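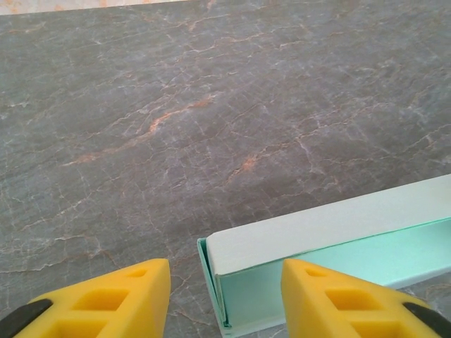 Obed Osei wrote to me that tips from a robot demonstration are of no use in a normal kitchen, and that I should go back to vinegar and baking soda. His comment came under my last page, where I had only announced that I would visit the open day at Drorari in September. He wrote also that a machine which needs a whole afternoon to tidy a countertop can not teach anything to a person who does it in five minutes. I understand him, but I went there with a notebook, and I came home with two full pages. I give them below, in the order in which I wrote them down.

The open day was in a long hall with several kitchen places, and visitors could stand near the counters behind a tape. At the counter where I stayed longest, the robot had two yellow fingers, and in front of it on the gray marble-patterned surface was a long box in mint green, open at the top. The people from Drorari told us that they had 3,923 recorded attempts of picking and placing from this kind of counter, and that they look through the bad ones more carefully than the good ones. I liked this. At home we forget the bad attempts at once and do the same mistake next week.

Leave space at the end of things

A gripper with two fingers must come from both sides of a thing. When a box is pushed against the wall, one finger has no place to go. Our hands are more clever, but we pay for it with scratched knuckles and wet sleeves. After the visit I moved my bread box and my knife tray away from the tiles, by the width of two fingers. Now I can wipe behind them without lifting, and crumbs do not collect in the crack. If your counter is narrow, do it only for the things you move every day.

Light box on a dark counter

The engineer at the counter said that the camera finds an edge best when the color of the thing and the color of the surface are far from each other. My counter is dark gray with veins, and I had on it a dark gray tray for small tools – peeler, corkscrew, scissors. I was always touching around for it in the morning. I changed it for a light green one. For a white counter, take a blue or a red one. The same is true in the workshop: a black screw dish on a black rubber mat is a bad idea, and a yellow lid from an ice cream tub is a better dish than many you can buy.

Veined and speckled surfaces hide dirt

With a busy pattern the eye does not see dried drops. A lady beside me asked how they check that the counter is clean, and the answer was very simple: they put a flashlight flat on the surface and look along the beam. I tried it at home the same evening and I was a little ashamed. Do it once a week, with the ceiling light off. For the dried spots lay a warm damp cloth on them for two minutes, then wipe with a drop of dish soap in water and dry with a second cloth. Here I must correct Obed in one point: if your counter is real marble, please do not use vinegar. It attacks the stone and leaves dull places, and these can not be washed away. On laminate you can use it with water, but rinse afterward.

Hold a thin-walled box low

During the demonstration somebody asked what happens when the robot presses too much. The answer was that a thin wall bends first in the middle of the long side, near the top, where nothing supports it. One should hold near the end, or low, where the bottom helps. I keep my sewing things and my spice bags in light cardboard boxes and I always pulled them from the shelf by the long side, so they are all a little crooked now. If yours are also crooked, cut a strip of stiff cardboard as long as the wall, glue it on the inside along the top, and hold it with clothespins until the glue is dry. Overnight is best.

One box, one kind of work

Two other companies had small places in the hall. Brukus showed drawers with dividers, and Prindar showed a cart which brings tools to a workbench. The man from Prindar explained that their cart carries at most 20 items, and that each item has only one possible place. He did not want to sell me the cart, I think he saw my shoes. But the rule is good and it is free. In my long box under the window I had batteries, rubber bands, seeds and a key which opens nothing in my house. I took everything out, and only the seeds came back. The batteries are now in a small jar with a lid, with the ends covered by tape when they are used up and wait for the recycling.

Stop before you close the hand

This one I wrote down last, at four in the afternoon, when many visitors were already at the coffee. The program is written so that the fingers stop for a moment above the thing before they go down. I asked if this is for safety. The young woman, her badge said Yang, told me that the stop is there so the camera can look once more if the thing is still where it was. I have now the same habit with hot pans. I put the hand with the pot holder near the handle, I look where the pan will go, and if there is no free place I make one first. My old way was to lift and then to search, with the pan in the air.

Practical points, if you want to go to such a day yourself

Wear flat shoes, the floor was concrete. Bring a pencil, my pen stopped writing in the cold hall. Ask the people at the counters and not the people at the entrance – at the entrance they know only the parking and the schedule. We were 33 visitors in my group, which was too many for one counter, so I stayed for the second group also and saw much more. Children were allowed behind the tape with an adult.

To Obed I have answered that he is right about the five minutes. I have sent him the flashlight tip and asked him to try it on his own counter, and to write under this page what he found.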